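Comparing Two Finger Inserts on a Two-Arm Cloth Handling Station
Project report, Robotics Lab course, spring term 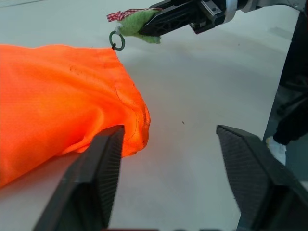
Does a softer finger insert make a parallel gripper better at picking up cloth?
For thick fabric it made little difference in our trials. For thin fabric lying flat, the softer insert slipped less once the cloth was held, but it did not help the fingers get hold of the cloth in the first place.

1. Purpose

The station in our lab has two arms that share one table. Earlier groups used it for rigid parts. Our task was to find out which finger insert should be fitted when the station is used for towels, napkins, plush items and other soft goods. We compared two inserts, called A and B below, and kept everything else the same as far as we could.

Insert A is a hard printed part with shallow ridges. Insert B is a softer cast part with the same ridge spacing. Both fit the same finger base and are held with the same screws, so a change takes a few minutes and does not disturb the wrist camera.

2. Setup

Motion was run through the Wemomance controller, using the teleoperation mode. We wrote no grasp planner. One operator drove both arms from the wrist camera views only, with a screen between the operator and the table. This was done so that the results would reflect what the cameras show and not what a person standing at the table can see.

Cloth items came from the Skustitz sample box, which holds woven napkins, terry towels and small plush pieces with hanging loops. The items were not ironed. Before each trial the item was dropped from a fixed height so that folds formed without being arranged by hand.

Finger opening was set to the maximum at the start of every approach. Closing speed and current limit were left at the values in the Hesalby settings file. We checked the file before each session because another group also uses it.

3. Procedure

A trial had 3 stages: approach, close, and lift. The cloth then had to be held clear of the table while the arm moved sideways over a marked distance. A trial counted as a success only if the item stayed in the fingers to the end of the move. If the fingers closed on nothing, the trial was logged as a missed grasp. If the item left the fingers after the lift, it was logged as a slip.

We ran 102 trials, split evenly between the two inserts. The order of items was shuffled, and the inserts were swapped between blocks. In the first block we found that one screw on insert B had worked loose. That block was thrown out and repeated, and the figure given here does not include it.

4. Results

Missed grasps were the most common failure with both inserts. Nearly all of them happened with napkins lying flat. The fingers came down on either side of a fold that was too low, closed above it, and lifted with nothing between them. Insert type had no clear effect on this.

Slips were less common and did depend on the insert. With insert A, thin napkins tended to creep out at the fingertips during the sideways move. With insert B this happened less often. Terry and plush were held well by both, and we could not separate the inserts on those items.

Insert B had one drawback. The soft ridges dragged on loops of terry cloth when the fingers opened, and the item sometimes stayed attached to one finger after release. The operator had to shake the arm or press the item against the table to free it.

5. Camera notes

The wrist cameras saved 2,063 still images over all sessions. We sorted 2,000 of them by hand into usable and unusable views. The rest were taken while the arms were parked and were left out.

The main problem was focus. The lens is set for the table, so the fingertips are blurred at the moment when the operator most needs to see them. The second problem was shadow from the other arm. On plain light cloth a shadow edge was mistaken for a fold more than once. Strongly colored cloth was easier to work with because its outline stayed clear.

6. Limits

There was one operator, who got better with practice. Shuffling the items reduces this effect but does not remove it. Finger force was not measured directly. The motor current was logged, but we had no calibration to convert it to force.

7. Recommendation

Fit insert B for thin woven items and insert A for terry. For flat napkins, change the approach before changing the insert. A short push along the table to raise a fold, as in the Tsai routine already stored on the controller, should be tested next with the same trial sheet. The lens should also be refocused closer to the fingertips, and the trials with napkins repeated after that change.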